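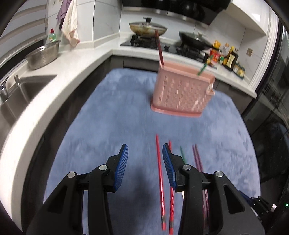 Issue 31, page 8

The Plerner Barracks Family Newsletter
HOUSEHOLD TIPS

Living in quarters: keeping the place fit for the next inspection

Anyone who has lived in family housing on a post knows that the walls are on loan. So are the oven, the blinds and the patch of grass that has never once looked like the one in the welcome packet. The following tips were collected from residents of Maksymiv Court and tested, in most cases, the week before somebody moved out.

Nail holes. White bar soap fills a pinhole well enough until you try to paint over it, at which point it shows up as a greasy dot. Use spackle. A small tub costs less than the charge for one wall. Press it in with an old ID card, let it dry overnight, and sand it with the fine side of a nail file.

Paint. The housing office at Worton Gate will give you a pint of the approved off-white if you bring your unit number. Ask for the batch on your hallway sticker. Building 535 was painted in two batches, and Imad Semaan found out which one he had by touching up his living room with the other.

Oven racks. Lay them in the bathtub on an old towel, cover with hot water and dish soap, and leave them until morning. Warn the household. Rinse the tub before the gray ring settles in, or you will have two jobs.

Boot marks on vinyl floors. A clean tennis ball on the end of a broom handle takes off most black scuffs. What's left comes up with baking soda and a damp rag. Do not wax. The floor has been waxed by every family back to the beginning of the building, and the corners have gone the color of tea.

Moving boxes. Write the room on two sides and the top. "Misc." is not a room. Sneha Dwivedi has moved 8 times and still owns a box marked "desk, sort of," which she carries from post to post unopened — it is now too senior to throw away.

Kitchen drawers. Empty them completely, then turn them upside down over the sink. The crumbs go back further than your lease. Wipe the runners with a dry cloth before you put anything back in.

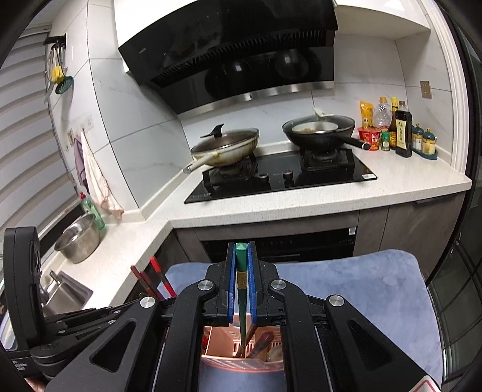
The last 28 days

Put in your notice as soon as you have orders in hand, and keep the stamped copy somewhere other than the truck. The pre-inspection is free and worth having. The inspector will walk through and tell you what you'd be charged for, and you can spend the rest of the month fixing it.

Take down curtain rods only if you put them up. If you can't remember, check your move-in sheet. If you can't find your move-in sheet, Margit Borbély at the housing desk has a copy and will let you look at it after a short silence.

Clean the refrigerator coils, the dryer vent and the top of the door frames. January moves should also leave the heat set at 60, as the pipes on the north side of Gilanville Road are exposed under the porch.

Send your own tips to Nour Masri at the family center. Stain removal is well covered at present.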